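Robotics > Manipulation > Threads

Search posts, tags, people

1/ Thread on Dultgate, the arm gating method we have been testing at Eltell since March. The claim is narrow: on two-arm tasks with a hinged object, letting a small network decide which arm may push hard reduces a specific kind of failure. Results and problems below.

2/ Background. Our baseline policy outputs joint targets for both arms at every step, and both arms run at the same stiffness. That works for pick and place. It works poorly when both grippers touch the same rigid body, because small errors in the two targets turn into large forces between the arms.

3/ A laptop is a useful test object for this. The base slides on a mat with little force, the lid hinge resists by an amount that varies with angle, and the two are joined. If one arm pushes the lid while the other holds the base badly, the whole machine rotates and the lid angle barely changes.

4/ Dultgate adds a gate with three outputs: left leads, right leads, neither leads. The leading arm gets normal stiffness. The other arm tracks its target at low stiffness and gives way on contact. In the "neither" state both arms are soft. The gate runs on the same features as the policy and adds very little compute.

5/ Training data is the lid subset of Zellora, our in-house teleoperation set. 253 demonstrations recorded, 190 used. The rest were dropped for dropped packets, bad clock sync, or an operator pausing in contact for a long time. The last category hurts the gate more than it hurts the policy.

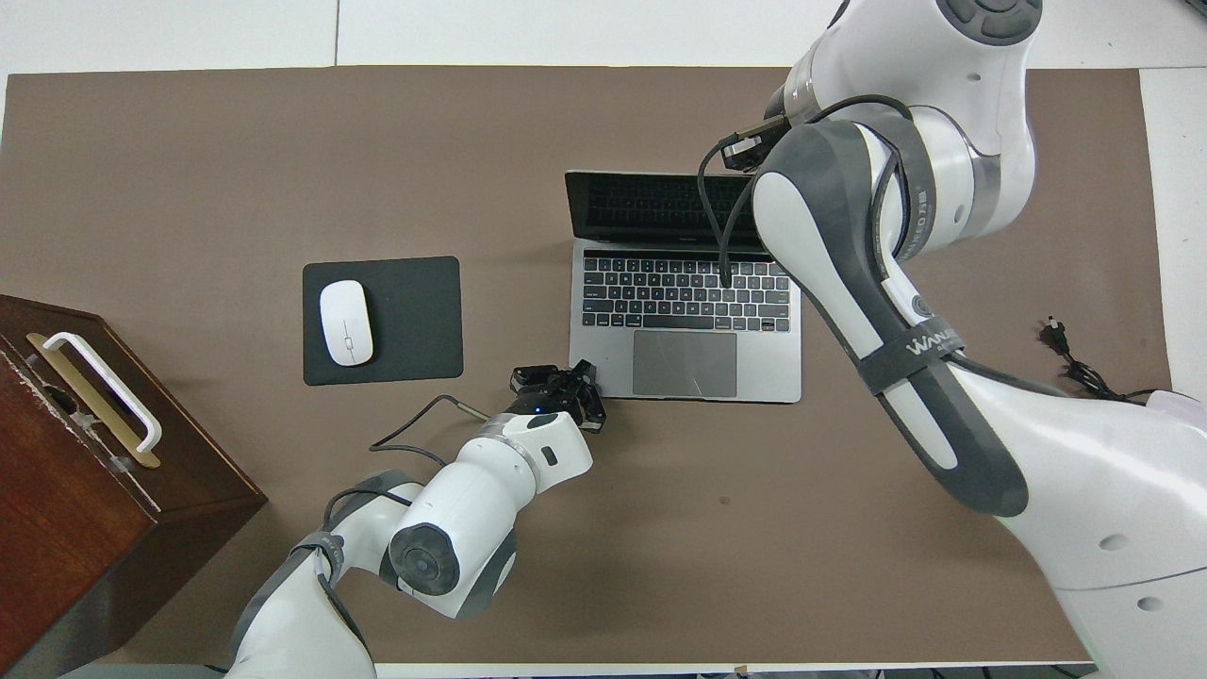

6/ Gate labels come from wrist force alone. We threshold the signal, smooth it, and assign the lead to the arm doing more work along the hinge direction. No hand labeling. Vision enters only at the policy input, and that input is messier than the task sounds. In the head view the cable from the unit on the right wrist drapes onto the keyboard and crosses several keys, and the arm itself takes up most of that side. A policy that wants a clean outline of the deck will not get one. We mask nothing and let the wrist views compensate.

7/ We did try masking the arms in the head view, using the joint state and the arm model. Rigid links mask well. Cables do not, as they are not in the model. The masked policy then treated the leftover cable as scene content, and lid reach error got worse. Dropped the idea.

8/ Evaluation was 54 trials, 27 per condition, same policy weights, gate on or gate off. Conditions were alternated trial by trial so that slow changes (lighting, mat wear, motor temperature) fall on both. Object start poses were drawn from a fixed list. Mouse pad, mouse and box were kept on the table as distractors in every trial.

9/ Failures with gate off: nine. Failures with gate on: four. A failure is any of: lid not at goal angle by the time limit, base displaced beyond tolerance, force stop triggered. We did not tune the time limit after seeing results.

10/ Breakdown. Gate off: five base displacement, three force stop, one timeout. Gate on: one base displacement, no force stops, three timeouts. So the gate trades contact failures for slow ones. Whether you like that depends on what you are handling. For our uses a timeout is cheap.

11/ With samples this size the overall difference is suggestive and no more. I would put more weight on the change in failure type, and even there I would want a second object before saying much.

12/ The timeouts have a common pattern. The gate flips between "right leads" and "neither" near the end of lid travel, where the hinge force falls off and the wrist signal drops below the label threshold. Both arms go soft, the lid stalls, the policy repeats the same small push. 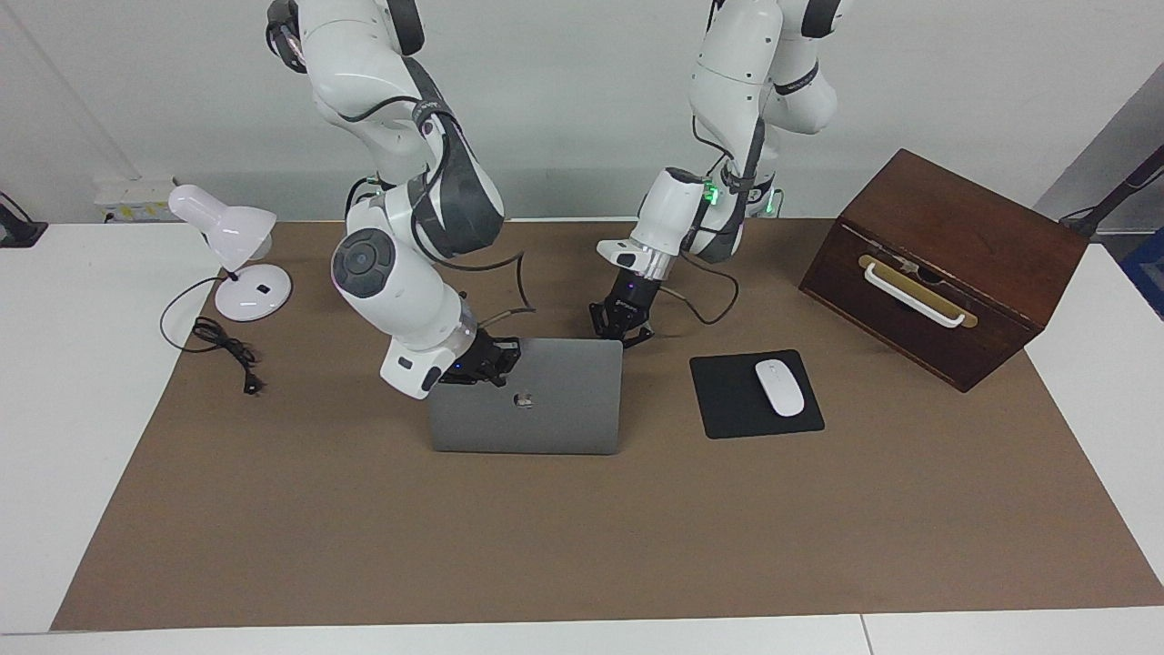 13/ The obvious fix is hysteresis on the gate output, so that a lead once given is kept until there is clear evidence against it. We have a version of this. It removes most of the flipping in replay. It has not been run in a counted evaluation, so please do not cite it as a result.

14/ A less obvious fix is to change the label rule near the end of travel. Work along the hinge direction goes to zero there by construction, so the rule is asking a question with no good answer. Using position of the contact point relative to the hinge line looks better on paper. It needs a hinge estimate, which we have been avoiding.

15/ Comparison with Appiah, our older hand-written controller for the same task. Appiah assigns the leader by a fixed script: one arm braces, one arm moves, then they swap. It is reliable when the start pose is close to nominal and poor when it is not. We did not include it in the counted trials, because its start pose range does not cover the list.

16/ One side finding. Lowering stiffness on both arms all the time, with no gate, also removes force stops in informal runs. It also makes reach accuracy bad enough that the grippers miss the lid edge. If your object is large and forgiving, try that first. It is one line of config.

17/ Things that did not matter as far as we could tell: gate network width, adding the gripper opening as an input, whether the gate and policy are trained jointly or in sequence. Joint training is slower and we have stopped doing it.

18/ Things that did matter: sync between the wrist force signal and joint state. An offset of a few control steps is enough to put the lead on the wrong arm at first contact. Check this before anything else. We lost two weeks to it.

19/ Limits. One laptop, one table, one pair of arms. The goal angle was the same in all trials. No gate was trained on tasks where both arms need to be stiff at once, such as carrying something heavy between them, and the three-output design cannot express that. A fourth output is simple to add. Labeling it is not.

20/ Label code and the start pose list will be posted with the write-up. The Zellora lid subset needs another pass on file naming before it can go out. Weights probably not, as they are tied closely to our wrist mounts and would be of little use elsewhere.

21/ Correction to 10/: the single gate-on base displacement was first logged as a timeout. Both happened in the same trial. We count the earlier event, so displacement stands, and the total is unchanged.

Posted 2nd August

Contact | © Eltell | Back to top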